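Town News > Around Kedura > Food & Home

Print this article | E-mail this to a friend

November 2025
By Jintana Kongkaew

Kedura's Scrub Swap is back, and this time bring your onion bags

I have a drawer in my kitchen that won't close, and if you live anywhere near Kedura I bet you have one too. Mine is full of the net bags that onions and lemons come in. I can't throw them in the recycling (the sorting line at Transtead hates them, they wrap around everything) and I feel bad putting them in the trash. So I was pretty happy to hear that the Scrub Swap is coming back to the Lysenko Street hall, and that net bags are the whole theme this year!

If you missed the first one in February, it's a simple thing. You show up with whatever odds and ends you've been saving, you trade them for somebody else's odds and ends, and then you sit down at one of the long tables and make something for your sink. Last time it was old towels. We got through 362 of them, and I went home with four dishcloths and a bath mat I still love, even if it is a little crooked.

The goal for this round is 1,000 net bags, which sounded crazy to me until I counted what was in my own drawer and then called my sister. Between the two of us we're a good start, let me tell you. The bags get rolled, folded and stitched into pot scrubbers, and the leftovers go into a big stash for the spring craft fair.

I tried a couple at home first, so I could write this without sounding like a total beginner. My advice is to cut off the metal clips and paper labels before you do anything else, and to use more thread than you think you need. My first scrubber came apart on a lasagna pan. The second one is still going, and it's better on baked-on cheese than anything I've bought at the store. Also, if your bag held onions, shake it out over the trash or you will be finding little papery skins in your socks for days (ask me how I know).

Color is half the fun, if you ask me. Red and orange are easy to come by, green takes some hunting, and I have a real soft spot for a good bright yellow, frayed edges and all.
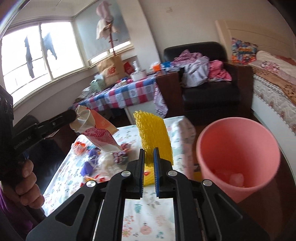
What to bring

Net bags, any color, rinsed and dried. A pair of scissors if you have some you like, plus a big-eyed needle. Thread is on the house, thanks to the nice folks at Brolivance, the fabric shop by the bridge. Kids are welcome and there's a table set up for them with blunt needles and plenty of snacks.

Doors open at 2 p.m. and it's free to get in. Parking behind the hall fills up fast, so walk if you can. If you can't make it but want to clear out your drawer, there's a drop-off bin just inside the front door of Brolivance, and I'll be emptying it myself the night before.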